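Can a machine put the groceries away yet? Sort of, says Hilkka Mäkelä, who runs testing at Niskanen and had roughly 20 minutes for me between meetings.

"Ask me in January," she says first. Then, "No. Not like you would."

Her group has spent the year on small chores. Clearing a table, putting fruit in a box, shutting the lid. Of 422 tries at the box task, 359 were called good. Sounds like plenty. She pulls a face. "Would you keep a dishwasher that missed that often?"

Colour isn't the trouble, she says. Shape is. Round things roll, ridged things sit crooked in the grip. And lids - "lids are awful. A kid does it with an elbow."

Shop floors are closer. Sadevo, a grocer she talks to, wants shelves filled overnight, and she thinks thats doable since the stock comes in neat cartons. Home is messier. Cupboards, dogs, somebody's boots.

So when? She won't give a year. Her neighbour asks every week, and gets the same shrug. "I still unpack my own shopping. I'd like that to change before I retire." Back to work, then. "We start with a pepper, some fruit and an open box, and see what it picks up first."
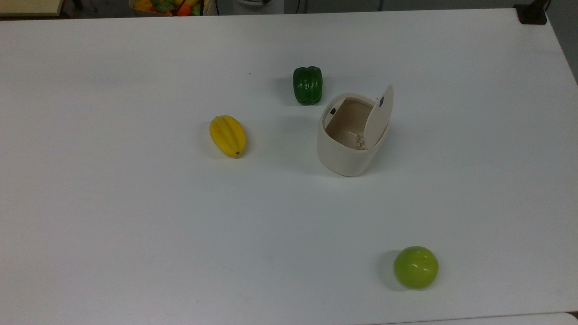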